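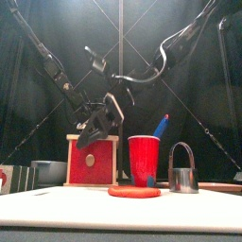
The two arms over the white table, left gripper at the red box.

I want to stick up for the people who drive these things, and I'll start by admitting I was rubbish at it.

Anouk Van Acker runs the teaching side at Patgate, and last November she let me have a go. The way it works there is that you hold a pair of small arms, the big pair copies you, and everything gets recorded so the software can learn from it later. I thought it would be like a video game. My first job was to pull open a little drawer by its knob, and it took me the best part of an afternoon to do it in a way she was willing to keep. You can't feel anything, that's the trouble. Your eyes say you've touched the wood and your fingers say nothing at all, so you either stop short or you shove.

Now, the usual line is that this is the boring bit. Josphat Kariuki, who I like very much and argue with constantly, calls it "data entry with elbows" (he writes the learning code, so he would). His view is that you get enough examples, from anybody, and the maths sorts it out. Mine is that it matters enormously who is on the handles.

We had a set of 119 demonstrations from one week, all of a marker going into a cup. Zawadi Kaijage had done most of them and I'd done the rest. Hers were dull in the best way — same approach, same small pause over the rim, let go. Mine wandered. I'd come in from the left, change my mind, have a think in mid-air. And when they trained on the lot, the robot started having a think in mid-air too! It had my dithering exactly. Take mine out and the hovering went away, with fewer examples to learn from.

Josphat says that's one anecdote and he's right. But I've heard the same from the team at Bellham, who now pay their operators properly and keep them on, and who let a new starter practise for 4 weeks before any of it gets saved. It sounds slow. I think it's just what you'd do for any other skilled job, and I can't see why a robot's teacher should get less than a forklift driver.

I'd also like their names on things. When a paper thanks "our operators" in the small print, I'd like to read Zawadi Kaijage there, spelled correctly. She has roughly two years of it in her hands by now, and the machine picked up that pause over the rim from her.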